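Gripper arm can't find an edge on a crumpled garment - where do I even start?

Posted by plutham_garage in Home Builds

I'm having a blast with this one but I'm stuck! I have a small arm on a bench in our shared workshop, two-finger gripper, wrist camera, and I want it to pick up a piece of clothing from a heap and lay it out flat. Socks were easy. Anything bigger and it grabs the middle of the pile every time and lifts a big ball. I've logged 80 tries since Sunday and got a clean corner on 2. Photo is at the bottom. Any ideas welcome, I'm happy to rewrite the lot.

Gunawardena

Oh, I love this problem! Look at your photo again, because there's a lot in it to work with. You have a hem panel with two rows of stitching, and it ends in a little squared corner. That's your grab point. Plain orange-red cloth with no print gives the camera very little except shading, so stop hunting for the highest fold (I bet that's what your code does) and hunt for stitch lines that stop at a corner. I labeled 579 wrist shots by hand for mine, over about a month of evenings, and it was worth every one. Also try closing the fingers partway before you go down. With a gap that wide you'll scoop up three layers at once.

skoleck

just shake it. lift, shake, drop, look again. mine does it up to four times before it picks a spot

Vamell

Shaking works great on T-shirts and not so well on thick stuff, in my experience. One thing to add to the first reply - get the light low and off to one side. Creases go much darker and the layers separate nicely. And please post a video when it works, I want to see this thing fold!

Related threads
Wrist camera cable keeps snagging
Soft fingertips from bike tube
Best tabletop color for cloth picking
Folding towels with one arm (2064 views)
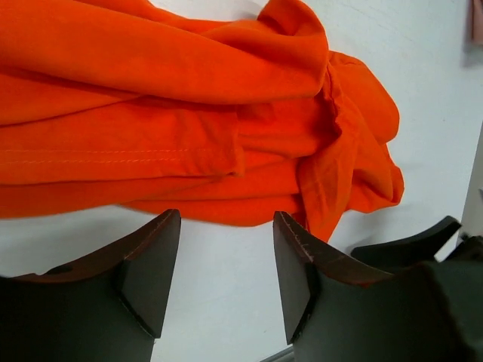

Fingers open at the edge of the heap, hem corner showing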